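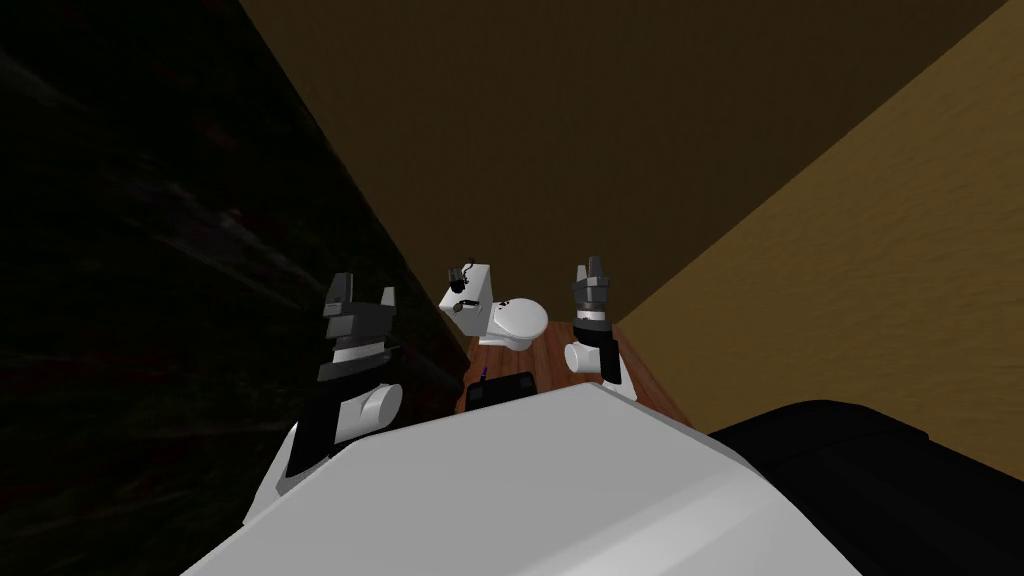

Two grippers and a toilet. Rendered.

**1/** OK, I stayed up for the Vakent county runoff and I am so glad I did. Niloufar Ghasemi takes the third district seat by 11 votes!! Eleven! Out of a little over 4000 cast.

**2/** She trailed all night. Irnel came in early and it looked rough (Tambunan was up by 800 at one point), then the Zirell precincts started reporting and the gap just kept shrinking.

**3/** Credit to Tirta Tambunan, who ran a really decent campaign on bus routes and property tax relief. I'd have been fine with either of them, and I can't remember the last time I typed that about a local race.

**4/** A margin that small means an automatic recount, so nothing is official yet. Last time we had one, in December, the total moved by 3 votes.

**5/** What I love is that people showed up for a runoff with one race on the ballot! The line at the Zirell library went out to the parking lot at 6 pm.

**6/** First big vote for whoever gets sworn in is the Govindasamy Road rezoning. I'll be at that meeting with snacks. Come sit with me.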